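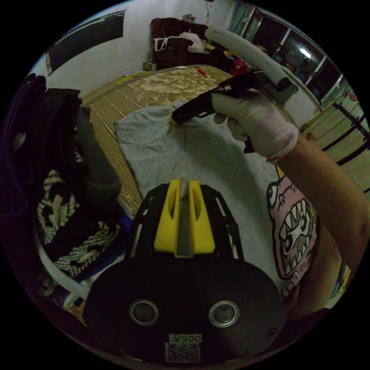 Spray on the collar, gripper in position. Task two of the cleaning set.

I've been recording household cleaning by hand for the Orulham project. You hold the gripper, do the job with its fingers where you can, and the robot learns from the recording. A few notes for anyone starting on the same work.

The collection stands at 2611 clips. I threw out 438 of mine in the first month. Most of those were too fast. I clean the way I always have, and the arm can't follow that. Now I move at half speed and pause before every contact. 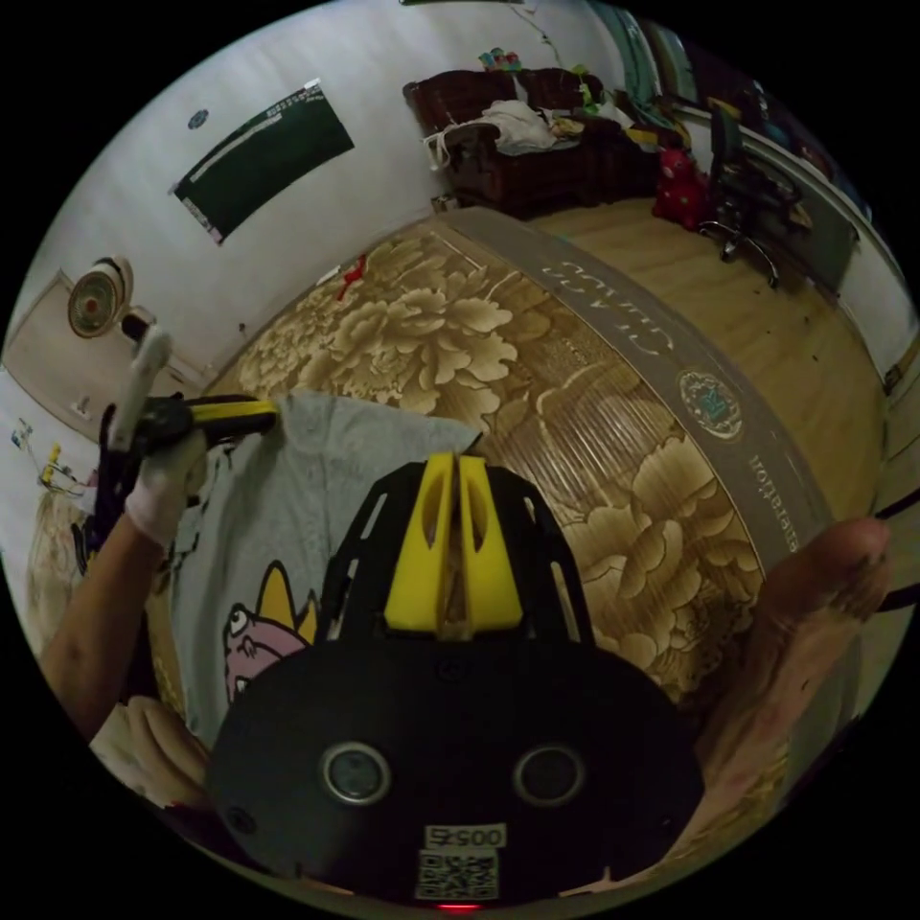
Cloth is the hard part. A shirt never lies the same way twice, so the policy has to see a lot of different starts. I pick the shirt up, drop it, smooth it a little and begin again. Don't lay it out perfectly every time. I did that for all of October and the robot at Boltetti could only handle a perfect shirt.

Yaryna Hladun checks my clips. Her rule is 90 seconds at most. If the task takes longer, split it where you would naturally put something down.

She also asked me to stop correcting mistakes off to the side. If you miss the spot, go back and fix it with the recording on. The robot misses too, and it needs to see what to do next.

We tried remote control at Rarach before this. It took me 14 tries to get a brush onto a stain. There was a delay and I couldn't feel how hard I was pushing. By hand I feel it right away, and that shows in how I move.

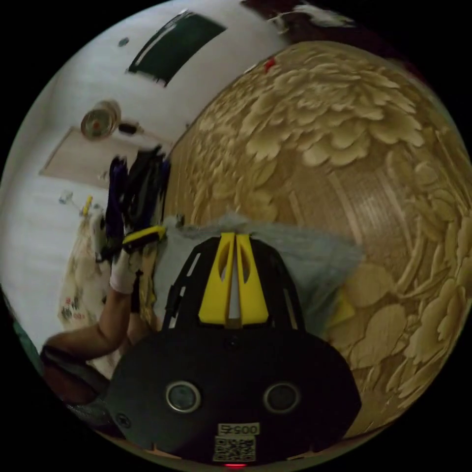
Flat surfaces came next, and then uneven ones. Wiping a tabletop is easy to teach because the path hardly changes. A carved panel is different. With deep petals and leaves like these, a straight pass skips all the low spots, so I plan to follow the shapes with the brush and leave the cloth for the high parts. Same speed as the shirts.

Someone asked about gloves. I wear a thin one on the hand that holds the tool. Change it if it gets damp, or your grip shifts halfway through a clip.

More when Yaryna sends back the next batch.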